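Why does dust keep coming back?

You dust the shelf on Saturday. By next week, grey again. Where does it all come from?

Lots of places! Dust is a mix. Tiny bits of soil off your shoes. Fluff from jumpers and socks and blankets. Pollen from plants. Crumbs, pet hair, a bit of soot from the road. And skin. Yes, yours. Your skin makes new bits underneath all the time and the old bits on top fall off, too small to see. Doesn't hurt, you never notice.

Why does it float?

Because it's so light. Air is always moving, even indoors with the windows shut. Someone walks past, a door opens, the heating comes on and warm air goes up. Dust goes along for the ride. Then when the room is still, at night say, it sinks slowly and lands on things. Tops of wardrobes get loads. Nobody looks up there.

Try it: wait for a sunny day and close the curtains nearly all the way, so you get one thin stripe of light. Look at the stripe from the side (not at the sun, never at the sun). See the specks? They were there before. The light bounces off them and now your eyes can pick them out.

Who eats it?

Dust mites. Very small animals with eight legs, cousins of spiders. They eat the skin flakes, and they like beds best becuase beds are warm and a bit damp from us breathing and sweating. They don't bite. But their droppings can make some people sneeze or wheeze, so its worth washing sheets often, nice and hot if the label says you can.

Beds are good at hiding dust too. Seams, stitching, any little dip.
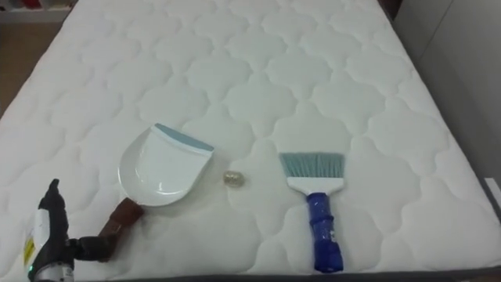 Hạnh Sầm wrote in to ask whether you should make your bed straight away in the morning, as her gran says leave it. Gran has a point! Pull the covers back for a bit and let it air. Mites like damp, so a drier bed suits them less.

Can you ever get rid of all of it?

No. Sorry. Wipe with a damp cloth, as a dry one just flicks it back into the air. Shoes off at the door helps. Start high up and finish with the floor.

Next time: why do onions make you cry?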